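The machine that wants its jaws wiped

May, by the Cleris newsletter desk

The technician who looks after the grippers at Cleris would like it known that the job is mostly wiping. "People picture code," she says. "I have a rag."

Her charge is the cup bench, where black jaws pick paper cups and put them down again, for as long as anyone can stand it. The jaws came from Sutico and the screws, she says, came from wherever screws go when they've disappointed somebody else. She checks them every 40 minutes, by kitchen timer.

Paper is the trouble. It leaves a fine dust on the gripping faces, and then the cups begin to slide. "So the new person tightens the grip, and now you've got an oval." Her own routine is to clean first, check the jaws for play, and touch the force setting last, by one notch. She used to allow three notches. There was a meeting.

Does she replace worn jaws? Eventually. A scuff doesn't bother her, but a loose insert does — the thread goes soft in the plastic and the whole finger starts to wander. Swapping one takes her 7 minutes, or some 40 if the hex key has been borrowed.

She tests every repair the same way, with a cup held sideways and a good look at the rim. "If it's round, I go to lunch."

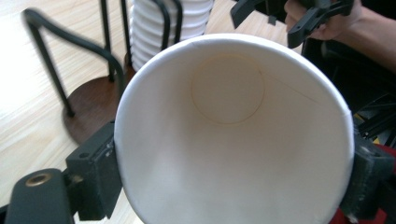 Stusanitz wrote in to ask whether the notches are marked on the knob or whether you just have to feel for them, as on the older model.

5 shares | 3 comments

Recent items
Phillips heads: a complaint
Who borrowed the hex key
Timers we have dropped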